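Bench notebook, Gratlow workshop
Nov 13, 2020
Hide glue, second round of open-time tests
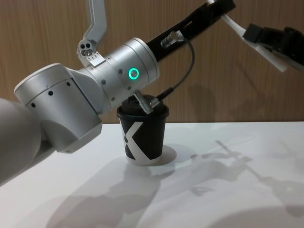 Picking up from the May entry. The first round was no use for comparing anything, as I had mixed two grades of glue in the same pot and didn't write down which jar went in first. Started over with the McKinnon granules only, one jar, soaked overnight in cold water and strained through a paint filter in the morning.

Question is still how long we can leave a joint open before closing it, and whether urea buys enough extra time to be worth the loss in strength. Farah wants it for the Desbridge chairs, where the back has to go together in one go and there is no sensible way to split the glue-up.

Cut 16 lap joints in maple, all from the same board, faces planed and not sanded. Half got plain glue, half got glue with urea added. Pot held at 140 F. It crept up once while I was on the phone with Mirsad and I let it come back down before spreading any more. Joints that were spread before that are marked with a pencil dot on the end grain.

Open times were one, two, three and four minutes, two joints each per mix. Shop was at 64 F when I started, which is cooler than May. Expect that to matter more than anything else I did.

Notes while spreading:
Plain glue had skinned over by two minutes. Could still slide the pieces but it dragged.
At three minutes plain was rubbery, and I would not have closed a real joint on it.
Urea mix was still tacky at three and grabbed fine. At four it was stringy at the edges, soft in the middle.
Urea mix also ran more. Squeeze-out got onto the clamps and I had to wash 2 of them before I could go on.

Everything is clamped and labeled on the rack by the stairs. Please don't move the labels, they are only tucked under the bars. Leaving it all closed over the weekend and breaking the joints Monday.

Mirsad thinks we should be warming the parts instead and leaving the glue alone. He has done it that way on the Gutum cabinets with a heat gun and had no trouble. Fair point. If the urea joints break in the glue line I'll cut another set and try his way, parts warmed first, same open times.

Glue left: 15 oz in the jar. Need to order before the chairs start. Farah has the account number.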